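Njoroge Mohamedi
December

OK, wallpaper thread. I have been promising this one for weeks and my tea is hot, so let's go.

When I moved into the house in Dreltcombe the upstairs hallway had five layers of paper on it. I know this because I took off every one of them with a steamer and a scraper I now hate like a person.

Top layer: beige woodchip. Everybody's parents had woodchip. It comes off in pieces the size of a fingernail and it gets in your socks, your hair and (once) a sandwich.

Under that, orange and brown circles. Loved them. Genuinely thought about stopping right there and living in 1974 forever, but there was a big burn mark by the light switch and that was the end of that.

Then a silvery stripe, very thin, came off in one go like peeling a sticker. Best ten minutes of the whole job!

Then green. Just green. I have nothing to say about green.

And then, right against the plaster, flowers. Little faded bunches with a ribbon, going up the wall in columns. I sat down on the top stair and looked at them for a good long while.

My grandmother had flowers like that in her back bedroom. When I couldn't sleep I used to try to find the place where the pattern started over. There was one leaf that looked like a duck and once you'd found the duck you'd find it everywhere.

So of course I decided I had to put flowers back up. This is where the money part of the thread begins, sorry.

I went to Ornstead, the big decorating place out past the bypass, and a very nice man named Emmanuel Khaemba asked me what my repeat was. I said my what.

The repeat is how far down the roll you go before the pattern starts again. Big repeat = more waste, because every strip has to line up with the one next to it. Write that on your hand before you go shopping.

He also told me to check the batch number on every single roll. Same paper, different batch, slightly different cream. You won't see it in the store. You will see it at 7 am with the sun coming sideways through the landing window.

I wanted the fancy hand-printed stuff from Skisevthorpe. I priced it for the hallway, stairs included, and it came to $1,735. For paper. For a hallway where I mostly stand looking for my keys.

Ended up spending $400 on a regular printed one and I like it more than the fancy one, I really do. It has a bit of that back bedroom feeling.

Hanging tips, from someone who got most of this wrong the first time:

Draw a plumb line. Do not trust the corner. Do not trust the door frame either. My house doesn't have a straight line in it anywhere and I say that with love.

Let the paste soak in for as long as the label says. I got impatient on strip one and it bubbled like pancake batter. Strip two, I made a sandwich while I waited. No woodchip in it this time.

Start somewhere you don't look at much. I started behind the door and my worst strip is back there, and it can stay there.

Corners! Don't try to wrap a full width around an inside corner. Cut it so a little bit turns onto the next wall, then start fresh with a new plumb line. You lose a tiny bit of the pattern and you'll stop noticing by Friday.

Change your blade way more than you think you need to. A dull blade on damp paper tears it, and it'll be the last strip on the roll every time.

Four strips in, my friend Chin-lung Liao came by to "help" and told me it was upside down. It was not upside down. I checked the bouquets three times and then I checked them again after he left, so thanks for that.

Since then I see florals all over the place and people keep sending me more. Please don't stop. Purple ones especially, I'm a sucker for purple.
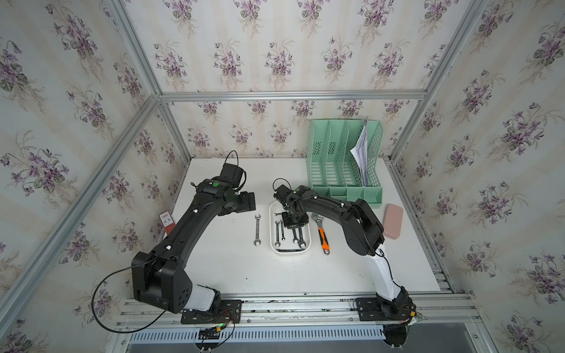 Violets on cream, green leaves, faint stripes between the rows. Put this in my hallway please.

See how the bunches run in straight vertical rows? That's the kind I'd give a beginner. You've got something to line your eye up with, and the stripes help too.

Someone asked about small rooms. I'd say go for it, all the walls. One floral wall on its own always looks to me like you ran out. My opinion, fight me in the replies, Ksawery Pawlak already has.

Someone else asked if I kept any of the old paper. Yes! I cut out a square from the bottom layer, ribbon and all, and it's in a frame on the landing next to the thermostat.

Bathroom is next. It currently has tile stickers on top of tile. I've bought a new scraper.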